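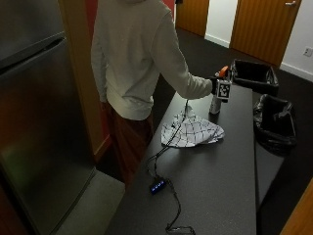 Search reviews Enter keyword Go

Clidel Checked Counter Cloth, Item 1740

7 shares 8 comments

The Pleltent Facilities Review Office evaluates cleaning supplies before they are approved for purchase in shared kitchens and work areas. The Clidel counter cloth was submitted by the Sandberg building, where the kitchen staff had asked for a washable replacement for paper towels. It was in daily use there for seven weeks, mainly on the long dark counter beside the trash bins.

The cloth is white with a grid of thin dark lines forming large squares. It is sold as a general kitchen towel, and the maker gives no limits on its use beyond a warning against bleach.

Wiping and absorbency

Performance on the speckled counter was good. Coffee and water were taken up in one pass, and dried sugar came away after a light spray of cleaner and a short wait. Fine crumbs were less satisfactory. The weave tends to push them along, and users were advised to fold the cloth over the crumbs and shake it out above the bin. Lint was noticeable until the second wash and did not return.

The white ground shows stains early. Staff considered this useful, as a soiled cloth is more likely to be sent to the laundry. Tomato and tea marks faded but did not fully wash out.

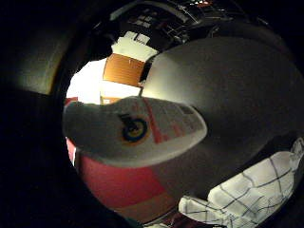 Washing and wear

Cloths were laundered on a warm cycle without softener. Shrinkage was slight and ran mostly in one direction, leaving the squares a little uneven. One hem opened at a corner and was restitched on site. The dark lines kept their color throughout.

Drying is slow when the cloth is left in a heap. It should be hung or laid flat at the end of a shift, and the building has asked for a rail to be fitted near the counter for that purpose.

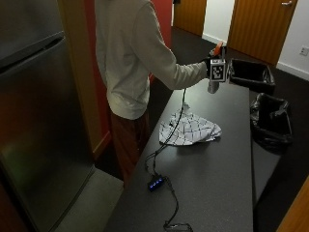
Until the rail is installed, used cloths are to be collected each afternoon and replaced with clean ones the following morning. The Vlachopoulos cloth now in stock dries faster but is thinner and leaves streaks on dark surfaces.

Recommendation

Approved for kitchen counters and break room tables. Not approved for glass. Departments should order enough to allow a clean cloth each day.

Related reviews
Vlachopoulos Thin Weave Cloth
Bin Liners for Rectangular Containers
Refillable Spray Bottles: Trigger Wear
Counter Cleaners for Dark Surfaces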